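The toy clear-out, December

Every year somebody tells me that sorting soft toys is relaxing. I remain unconvinced. This page covers the December round at our place in Adulstead, which began after lunch with one box and one mat, and an agreement that anything not claimed by teatime would go.

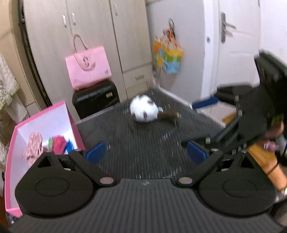
I had been reading about the Flustden method, which asks you to put every toy in one of 2 places: stays or goes. The booklet runs to 760 words and not one of them deals with the toy you've never liked but would feel rotten about giving away. There is no third place. I made a third place anyway.

Panda-like plush, white with dark patches. Round, fluffy, and my least favourite shape to store, as it takes up the room of three flat things. It stays. I argued against it and lost.

Small brown plush with a lighter tan tip. Side by side with the panda on the mat, and I'm told they are a pair now. I have my doubts about pairs. They are how you end up keeping both.

The pink-edged box. Open, pale lavender-white inside, with soft things in it. I'm suspicious of any box this cheerful. The last one we had split at a corner by Easter, and the shop wouldn't look at it without a receipt.

Light pink one, on the left in the box. Textured, possibly knitted. The washing advice for knitted toys is a muddle wherever you look, so it will get cold water and a flat dry and will have to cope.

The mat. Dark grey, finely ribbed. Claims on the label about shedding fluff deserve a raised eyebrow — ribs are where fluff goes to live. I'll vacuum it twice and report back if there's any change.

A word on storage, as I've been asked. The Zellon vacuum bags cost me more than the toys were worth and let the air back in within a fortnight. A friend swears by them, but she also irons tea towels. We're back to an ordinary cupboard shelf, 900 millimetres wide, which holds what it holds.

Whatever goes this year is off to the McKinnon hall sale. Their notice says 2,274 items changed hands at the last one. I'd like to know who was counting, and whether they included the things that came home again with us.

The next gallery will be the dress-ups, if I can find the other half of the dragon.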